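Pre-Playtest Checklist for Game Builds (with my comments)
by Smaranda Costache

We ran our third public playtest of Timell in March, and I promised a few people I'd post the checklist we use before anybody outside the team touches a build. Timell is a small dungeon tactics game for PC, made by five of us at Clovine, so this list is sized for a small team. Borrow whatever you like! I love seeing how other groups do it.

Each line gets OK, FIX or SKIP. My comments are from the last round, on build 2121.

1. INSTALL AND FIRST LAUNCH

[OK] Installs on a clean user account, no admin password needed
[OK] Launches without the internet
[FIX] Old save files are detected and moved, never overwritten
[OK] Uninstaller leaves the save folder alone

Comment: The save item is the one I care about most. A tester who loses six hours of progress will be polite about it and then never come back. Costel Pop keeps a folder of old saves going all the way back to the first prototype, and we load every one of them. Two came up with the wrong party members (a healer had turned into a locked door, which I kind of want to keep). Fixed the same evening.

2. PHOTOSENSITIVITY AND COMFORT

[OK] Warning screen shows before any flashing effect, and stays until a button is pressed
[FIX] Reduce Flashes setting covers spells, traps AND menu transitions
[OK] Screen shake can be turned fully off
[OK] Camera sway off by default
[SKIP] Field of view slider (fixed camera in this build)

Comment: Please, please check menus! We had been so careful with the lightning spell, and then the level-up screen blinked white four times in a row with the setting on. Relu Filip spotted it while he was looking for something else entirely. Play a full dungeon with the setting on and another with it off, same route both times.

3. READABILITY AND CONTROLS

[OK] All text readable from couch distance at the largest size
[OK] Health and poison bars differ by shape as well as color
[OK] Every key can be remapped, including Escape
[FIX] Controller unplugged mid-fight pauses the game

Comment: Pulling the controller is my favorite test in the whole list. Do it during an enemy turn, during a cutscene, and while the inventory is open. The inventory was our problem. The game carried on happily underneath it and a party of skeletons had a very good day.
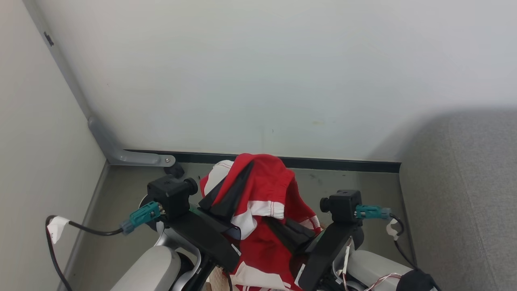 Red and white garment held by two robot arms.

4. STABILITY

[OK] Two hours of continuous play, no crash
[OK] Alt-tab 100 times (yes, really, there's a script for it)
[FIX] Memory stays level after repeated loads of the Flooded Crypt
[OK] Crash report asks before sending anything

Comment: The Flooded Crypt grew by 470 MB over an evening of reloading. Vasilică Oprea traced it to the water, which was being built fresh on every visit while the old water hung around somewhere out of sight. I was thrilled to finally know why my laptop had been wheezing since Christmas. If you have one level everybody complains about, make it your reload level.

5. CHAT, NAMES AND PRIVACY

[OK] Party names go through the word filter
[OK] Mute works on the first click and survives a restart
[OK] Tester names don't appear in logs
[FIX] Report button reachable with a controller

Comment: Only matters if you have co-op, but we do, and it's worth an hour. Have one person be as annoying as they can for ten minutes while the rest try to shut them up using only the in-game tools. Great fun, and you'll find holes.

6. THE ROOM ITSELF (in-person tests only)

[OK] Cables taped or behind the desks
[OK] Headphones and controllers wiped between players
[OK] Break offered every 45 minutes
[OK] Exit path clear, lights on low instead of off

Comment: It's tempting to make things dark and moody for a dungeon game. Leave a light on. People's eyes get tired, and they need to see their water glass.

7. SIGN-OFF

Signed by two people, one of whom did not write code for the build. Any FIX in sections 1 or 2 stops the test until it's retested. A FIX anywhere else can go out with a note on the welcome sheet.

Build 2121 was signed off on March 14, 2022, after the retest. Next one is planned for April, with a new chapter and a boss I'm not allowed to talk about yet.

COMMENTS

Fabian Auer
We stole section 2 for our own game, Flukik, and found a flashing shop icon within five minutes. Thanks for this. Do you test the warning screen in every language? Ours ran off the screen in German.

Smaranda Costache
Oh, good one! We only checked English and Romanian. Adding a line.

moldovan_dice
The healer door should be a real enemy. I'd buy it for that.

Costel Pop
I still have the save, just saying.

tacticsfan
How long does the full list take you?

Smaranda Costache
A day and a half with two people, mostly because of section 4. The rest goes fast once you've done it before.

Contact | Press | © 2022 Clovine | Back to top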